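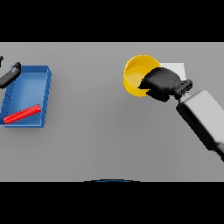

Several readers of the earlier guide replied that a gripper comparison means little unless both hands are given the same arm, the same objects and the same number of attempts, and one, signing only as Brenetti, asked that the failed attempts be published with the rest. The procedure set out on this page has been revised accordingly. It applies to any user of the Sandside simulator who wishes to compare two end effectors before committing to one of them.

Before you start

You will need a working installation of Sandside, the Ommont task set and a description file for each hand. Check that each hand loads without warnings. Joint limits that are missing from the file will be treated as unlimited, and results obtained in that state should be discarded.

Step 1. Fix the table layout

Load the tabletop task and save the starting positions under a name of your own. The tray, the yellow container and the white item are to be used in every comparison. Small position changes between attempts are permitted, provided that both hands receive the same list of changes. Set the seed to 47 if you intend to compare your figures with ours.

Step 2. Attach the first hand

Select the hand from the end effector menu and confirm the mounting angle at the wrist. Open and close it once at low speed. If the hand shakes while closing, lower the grip stiffness before proceeding. Do not alter the friction values of the objects, as this would affect both hands unequally.

Step 3. Run the attempts

Run 20 attempts for each object. An attempt is counted as successful when the object has been lifted clear of the table and held for 4 seconds. Record drops, missed grasps and collisions with the tray wall separately. The full Somboon schedule, which repeats the work under different lighting and camera positions, comes to 1,128 attempts and is best left to run overnight.

Step 4. Change to the second hand

Restore the saved layout, attach the second hand and repeat Step 3. A hand with fingers and a thumb requires more preparation than a simple gripper. Its grasp point lies between the thumb and the fingers, and the approach path must be set again to suit.

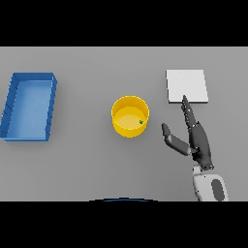
Figure 2. Jointed hand with the thumb held apart from the fingers.

Step 5. Compare the results

Export both logs and place the success rates side by side, one line for each object. Users are advised against combining them into a single score. Rim grasps on the yellow container should be listed apart from grasps around its outside, and the approach used must be stated in the notes.

Known problems

The log viewer may show the name of the first hand after the second has been attached. Close and reopen the viewer on Monday's build or any later one. Earlier builds require a full restart.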